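Notebooks > Desk > Flows and allocation > February

Search this notebook Enter keyword Go

February, 7:40 am

Redid the bond fund flow table from scratch. Yesterday's version had the short-dated funds taking in more than the whole category they belong to, a result I admired for a good ten minutes before I worked out that I'd counted the currency-hedged share classes twice. Ladan had spotted it already and left a single question mark in the margin. I would have preferred an insult.

Corrected net inflow for the month, all bond funds on our list: $803m. Still a decent number. Smaller than the one I had been quoting to people in the hallway, so anyone who heard the old figure from me should forget it.

Where it went: mostly short government, then investment grade corporate, then a trickle into emerging market debt in local currency. High yield lost money again. Equity funds lost too, except the low volatility ones, which have become the place people go when they want to own stocks without being told about it.

Coffee, then on to the shared drive.

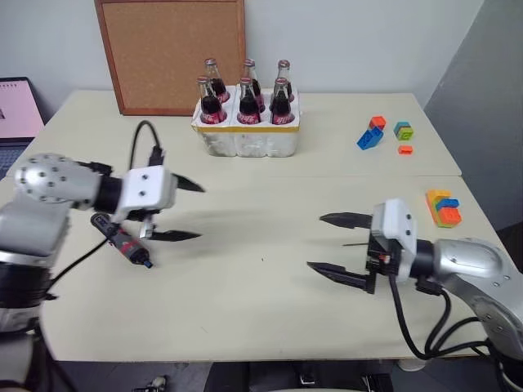
Back table, six colas in their carrier.

9:15 am

The Nondelis file came in with the date column in two formats. Half the rows are month first and half are day first, and the switch happens in the middle of a week for no reason I can find. Niloufar wrote a check that flags any row where the flow lands on a market holiday, and it caught most of them. The rest I fixed by hand against last month's file. If you rerun this, use the copy with "fixed" in the name. Do not use the copy with "final" in the name. I know.

Also changed how we treat fund mergers. Until now, when one fund swallowed another, we booked a huge outflow from the dead one and a huge inflow to the survivor. The totals netted out fine but the category table looked like a bank run whenever the two sat in different categories. Now both legs go in a separate column and stay out of the flows. Banafsheh argued for this last year and I said it would never matter. Noted here so she can stop bringing it up at lunch.

11:30 am

Call with Lindalva on the model portfolio. She wants to move 2% out of large cap equity and into short bonds. My objection is that everybody else has just done the same thing, and the yield on the short end is already lower than when she first floated the idea. Her objection to my objection is that I said this in the fall about gold. Fair.

We ran it both ways. Over the back-test the shift takes a little off the worst drawdown and a little off the return, in nearly the same proportion, so what we'd be buying is a calmer quarterly letter. There may be a market for that. The test window has only one proper rate-rising stretch in it, and I don't trust anything it says about duration. To do: extend it back using index data where the funds didn't exist yet, and mark those rows so we don't mistake them for money anyone really made.

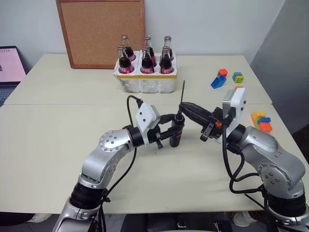

The other thing from the call was costs. The back-test assumes we trade at closing net asset value with no spread, a privilege I have yet to be offered. Nasrin has the spread history for the exchange-traded share classes, and on the emerging market ones it widens badly on exactly the days you'd want out. Put in her numbers and the case for rebalancing monthly mostly goes away. Quarterly holds up. I'd like to see it with a band instead, where we do nothing until a weight has drifted far enough to be embarrassing.

3:50 pm

Tried the band. Fewer trades, lower cost, result almost the same as quarterly. Lindalva is pleased, and I am suspicious of anything that works the first time. Asked Niloufar to rebuild it separately without looking at my sheet.

Open items:
- Finurico still hasn't sent share class codes. Chased again.
- Nikzad index history: find out whether it is total return or price only. The label says both.
- High yield outflow: split out the one big redemption and see what's left.
- Rename the "final" file. Ladan says delete it. Moved it to a folder called "old" for now.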